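Maya Obeidat on marmalade, old cars and leaving the office
23/02/2021

I should say up front that I don't even like marmalade. Or I didn't, before Maya Obeidat put a spoonful on a cracker and slid it across her kitchen counter at me before I'd got my coat off. "Don't be polite," she said. "Just eat it and make a face." I made a face. It was a good one!

Maya has been selling preserves out of her house in Trumville for two years now, mostly to neighbors and to people who find her stand outside the old Larex building. Before that she worked in payroll. She talks fast, she interrupts herself, and she kept getting up to stir something (onions, for her lunch, as I found out after I'd written "mystery jam" in my notebook).

I asked how it started, expecting a grandmother. "No, no grandmother," she said. "My grandmother bought hers at the store and she'd be annoyed if I told people anything else. It was a box of oranges. My cousin gave me way too many oranges one December and I hate throwing food out."

The first batch didn't set. Neither did the next one. She poured it over ice cream for a month and told everyone it was syrup. "People asked me for more of the syrup! So I thought, well, okay, maybe I shouldn't fix it." She did fix it in the end, mostly by leaving the pot on longer than her nerves liked. She still doesn't own a candy thermometer. She puts a saucer in the freezer, drops a little marmalade on it and pushes it with her finger, and if it wrinkles she turns off the heat.

A batch gives her sixteen jars, and she won't make it bigger even though I told her she plainly could sell more. "I tried a bigger pot. It took forever to come up to a boil and the whole thing went brown. It tasted like a cough drop. I gave one to my brother and he's still talking about it."
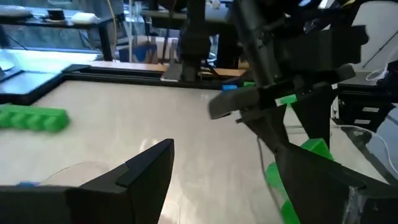 Thin clear plastic disc, flat on the tabletop.

We got onto peel, which I hadn't planned on, and we stayed there a good long time. Maya cuts hers by hand, thin, and soaks it overnight. She has strong feelings about people who use a food processor. "It's fine," she said, in a voice that meant it was not fine. "It's fine if you want gravel."

The deliveries go out in an old Saab she bought from a retired teacher, with a heater that works on one side. She loves that car. She told me more about the passenger window than I can fit in here, but the short version is that you shouldn't roll it down. Last fall she drove it all the way out to Ullholm with the back seat full of jars — a wedding order — and took every bend at the speed of a parade float. "There was a line of cars behind me like you wouldn't believe. I waved at all of them."

Does she miss payroll? She thought about that one longer than I expected. "I miss the lunch table. I had two friends there and we ate together every day, and you can't get that back by texting. I don't miss the phone." She gets up earlier now and earns less, and she said both of those things without much fuss. Her next project is a grapefruit one with less sugar. The first try was "so bitter my eyes watered," and she's already had another go at it.

I went home with a jar of the orange and a jar of the syrup, which she still makes if you ask. The syrup's gone already.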